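Stems On or Off? Storing Strawberries in Vented Containers

Group 3: Teemu Tikkanen, Seija Seppälä, Vinzenz Plattner
Supervisor: Ingeborg Hämmerli
Handed in Monday, August 26, 2019

1. What we wanted to know

Whether strawberries keep longer with the stem and leaves left on. Most pickers at Stasmont pull the berry off clean, its faster. Theresia Schwaiger, who runs the field there, thinks the ones with a bit of stem last better but had no numbers. So that was the project.

2. Berries and containers

Variety Otton, all from the same rows. 300 berries total. Half picked with stem, half without. Sorted the same afternoon, anything soft or split went out before we started. Containers were plastic with holes in the walls, not the closed tubs from the first trial in April (those fogged up, data not used).

No stacking boxes. Berries went in loose, tipped gently, not lined up. We talked about laying them in rows but no shop or farm does that so we left it.

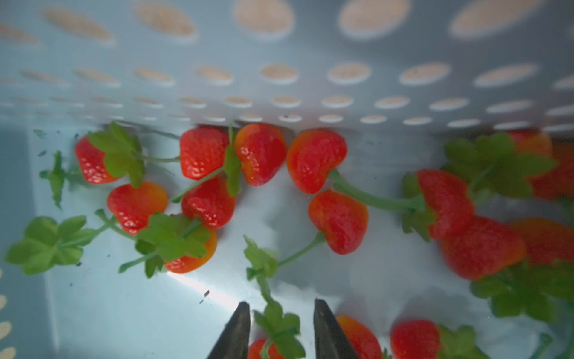 Fig. 1. Strawberries in a container with perforated walls, many with stems and leaves still on.

The stems get tangled. A long one can hook over the next berry and then you lift two at once. This made the daily check slower than planned and a few berries got dropped, noted in the log as "handling" and left out of the count.

3. Checks

Every morning, same person if possible. Each berry scored firm / soft / mold. Weight of the whole container on the Ammann scale. Starting weight for everything together was 3,196 g without containers.

4. Results

At the last check 207 berries were still scored firm. More of them were from the stem group, but the gap was smaller then we expected and one container did most of the work. Mold mostly started where two berries touched, in both groups. Leaves dried out well before the fruit went soft, looks bad but didnt seem to matter.

5. Problems

Fridge door left open one night. Scoring "soft" is a judgment call, Vinzenz was stricter than Seija. Should have had two people score the same container at least once. Also loose leaves stayed in the containers and were weighed along with the berries, so weight loss is only given per container in the appendix.

6. Next time

Fewer berries per container, one layer. Trim stems to the same length. Pick both groups on the same morning again, that part worked fine.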